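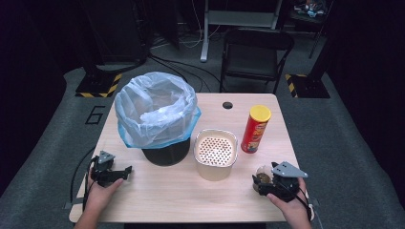
Stillar, Volume One: The Salt Engine – Review

Publisher: Prorus
Format: Hardcover, full color, collects issues 1-5

Stillar ran as single issues through last year and I read the first two that way before deciding to wait for the collection. Prorus has now put the opening storyline into one hardcover, with a short section of extras at the back. I bought it in August and have read it twice.

The setup is simple enough. Stillar is a harbor city built on the back of a machine that has not moved in living memory. The people on the upper decks think of it as solid ground. The people below, who scrape salt out of the pipes for a living, know better. In the first issue a scraper named Duvus hears the engine turn over, and from there the book follows her attempts to get someone upstairs to listen.

It is a slow start. The first issue spends 16 pages in the pipes before anything is said about the city above, and the lettering in those pages is small. I had no trouble with it in the collection, which is a little larger than the single issues, but readers with poor eyesight may want to look at a copy in a store first.

Things improve a lot in the second chapter. The story moves to the Coutinho, a deck of offices and courtrooms where every complaint has to be filed on paper and stamped. The writing is at its best here. Duvus is stubborn, not especially likable, and wrong about several things, and the book lets her be wrong for a long time before correcting her. Her argument with the clerk over the missing stamp is the funniest part of the volume and also matters later on.

The third chapter is the weak one. It is mostly a flashback to the founding of the city and explains things I would have been happy to work out. A guest artist drew it, and the change in style is hard to ignore. Faces are rounder, the backgrounds are thinner, and two of the founders look so alike that I had to go back and check who had been thrown overboard.

The regular artist returns for the last two chapters, and the flooding of the lower decks is very well done. The pages switch to wide panels stacked from top to bottom, with the water line a bit higher in each one. There is almost no dialogue for most of that sequence.

I won't give away the ending, except to say it stops on a cliffhanger and settles only one of the main questions. Anyone who wants a complete story should wait for the second volume.

Colors are mostly gray-green and rust, with a bright yellow kept for the engine. On the matte paper used here the darker pages have come out darker than they were in the single issues. A night scene in chapter four was clear in my floppy of that issue – I borrowed one to compare – and is muddy in the hardcover.

The binding is sewn and lies flat after the first few openings. The dust jacket marks easily. Mine had fingerprints on it before I finished the first chapter, so I took it off. The boards underneath are plain with the title stamped on the spine.

Extras run to 13 pages. There are the original covers, some early designs for Duvus with longer hair, and a script excerpt set next to the finished pages. The covers are printed four to a page, too small to enjoy. The script excerpt is worth reading, mainly for a scene that was cut from chapter two and would have explained where the clerk got the key.

If you own the single issues, I don't think the extras are enough reason to buy the book again. If you don't, this is the easier way to read it, and the slow opening matters less with the next chapter right there.

Story: 4 out of 5
Art: 4 out of 5 (3 for chapter three)
Printing and extras: 3 out of 5

Volume Two has been announced but has no date yet.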